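Sending parcels to Kutstead: frequently asked questions

What size of box can I send?
Any box up to 74 cm on its longest side. Long, thin parcels such as curtain poles need to be booked by phone, as they travel on a separate van.

Do I have to use a new box?
No. A used box is fine if the corners are still firm and the old labels have been taken off or covered. Boxes that have been damp tend to give way when stacked, so please don't use those.

How should I close it?
Fold the short flaps in first, then the long ones. Run one strip of tape along the middle join and one across each end, top and bottom. String gets caught on the belts at the Mowat depot — please leave it off.

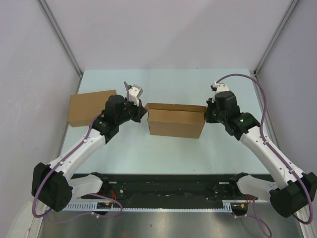
Two cardboard boxes, the one at the back closed and the other with its flaps folded out.

What should I put round breakable things?
Crumpled newspaper works well. Wrap each item on its own and fill the gaps, then shake the box gently. If you can hear anything move, add more paper.

Where do I hand it in?
At the Wimau counter, 177 Garutent Road. Parcels handed in before 2 pm leave the same day. The counter shuts for stocktaking for one week in July.

How long will you keep a parcel that hasn't been collected?
We hold it for 8 days and then send it back. The return is charged at the normal rate.

Can someone else collect for me?
Yes, with your collection slip and their own photo ID. A picture of the slip on a phone is accepted.

Who do I ask about a missing parcel?
Albertina Cardoso at the counter deals with these. Have your receipt number ready.

Page last updated 28 September 2023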